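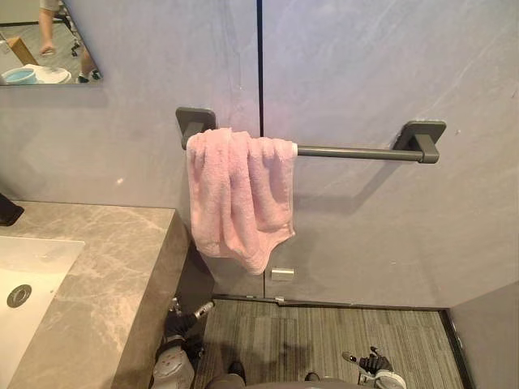

Resetting a bathroom takes almost 10 minutes once you have a routine, and it makes the morning a lot easier. I start with the towels. A hand towel that has been pushed over the rail any old how ends up in creases, with one corner hanging lower than the rest, and it stays damp in the thick parts. If half the bar is bare, as it is on ours, use it.

1. Straighten the towel
Lift it off and give it a shake. Fold it in half lengthways, lay it over the bar and pull the bottom corners until the front edge is level. Terry cloth holds its creases, so smooth it down with your palm.
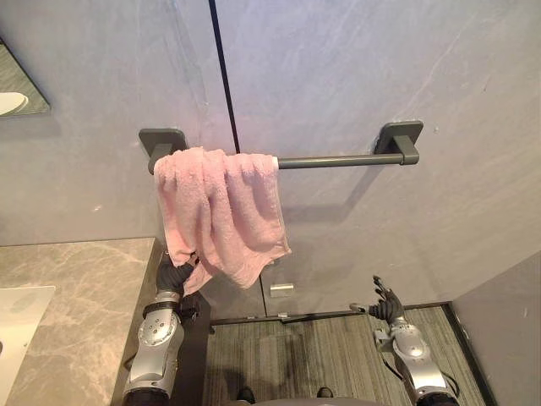
2. Clear round the basin
Take everything off the worktop except the mug and toothbrush. Wipe from the back towards the front, going behind the tap - limescale builds up there first. A black tap shows every mark, so dry it with a soft cloth. Toothpaste should be kept cap down, so that what's left in the tube stays near the opening.
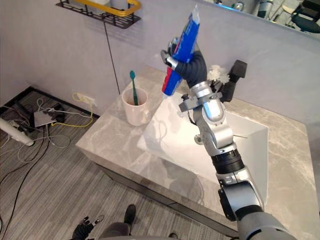
If you share the bathroom, give each person their own mug. Hawi Wako and I did this in March and the worktop has stayed clearer.

3. Finish with the shelf
Lift down any pots, dust under them and put them back. Change the hand towel every two or three days.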